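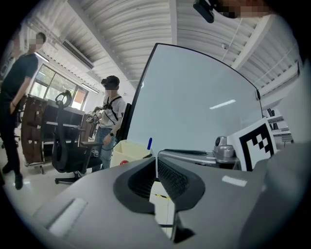
How a Robot Learns to Pick Things Up

Hi! I'm Lerato Hlongwane, and I help run a robot club called Skevel. We meet after school, and our big project this year is teaching a robot arm to tidy a desk. The arm is called Porix. Porix is not very good at tidying desks. Yet!

When I tell kids what we do, the first thing they ask is how you teach something that has no brain. You can't sit Porix down and say "please put the pencils away." So I'm going to tell you how we do it, and you can see if you think it's cheating. (Unathi Mkhize, who's in the club, thinks it is a tiny bit cheating.)

What's a gripper?

A gripper is a robot's hand. Yours has five fingers, and skin that can feel a crumb. Most grippers have two fingers that open and close, a bit like salad tongs. That sounds like a pretty poor hand, but try it. Use only your thumb and one finger and see what you can pick up off the kitchen table. A spoon? Easy. A coin lying flat? Ugh. A sock? Pretty good, if you pinch it in the middle.

Now here's the part I like best. The gripper doesn't have to be on a robot. You can have one that a person holds and carries around the room. You squeeze, the fingers close, you lift something up and put it down somewhere else. While you do that, a camera on the gripper records everything from the hand's point of view. It's like your hand had an eye on it!

Why does the view look so bendy?

The camera on a gripper often has a very wide lens, sometimes called a fisheye. It squashes a lot of room into one picture, so straight things come out curved. Look at our whiteboard. I promise it's a flat, ordinary whiteboard, but through that lens it bends like a banana. You also get the ceiling, the floor, the window with the trees outside and the gray shell of the gripper itself, all at once.

That's useful for a robot. If it could only see one little patch of table, it would lose track of where everything was as soon as the hand moved.

And the black and white square?

Everyone asks about that one too. It's on a white card in front of the whiteboard, and it looks like a crossword that somebody colored in wrong. It's called a marker. People can tell where they are by looking at the cabinets and the window and thinking "oh, I'm over by the shelves." A computer finds that hard. But it's great at spotting a blocky pattern with a thick black border. If it knows how big the square is in real life, it can work out how far away the camera is and which way it's tilted. Small square - far away. Big square - close up. Squished square - you're looking from the side.

You can do the same thing with a cereal box. Put it on the floor, walk backward and watch it shrink.

Practice, practice, practice

One recording doesn't teach a robot much. When we started on the pencil job, we made 40 recordings and gave them to the computer. Then we ran Porix. It reached out very slowly, closed its fingers on nothing at all and carried the nothing carefully over to the box. We clapped anyway.

So we did more. We moved the pencils. We turned the box around. Unathi picked them up from the left and I picked them up from the right, and sometimes we went fast and sometimes slow. By October we had 300 recordings, and we threw out the ones where somebody dropped the pencil or sneezed. That left us 220 good ones.

The computer looks through all of those and hunts for patterns. When the pencil is over here, the hand goes this way. When the fingers are on both sides, they close. It's a lot like how you learned to catch a ball, only you didn't need a computer and you probably got hit on the nose more.

Is it cheating?

Unathi says the robot is only copying us. I say you copied somebody when you learned to tie your shoes! What do you think? Here's something to chew on before you decide: we put a pencil in a spot we'd never used in any recording, and Porix got it on the second try. It wasn't pretty, but the pencil went in the box.

Try it at home

Grab some kitchen tongs, a bowl and 5 small things that won't break. Close one eye. Move each thing into the bowl using just the tongs, and say out loud every single thing your hand does. "Down a bit. Left. Open. Close. Up." Then let a friend be the robot, with both eyes shut, while you give the instructions.

My friend put a grape in my tea. Good luck!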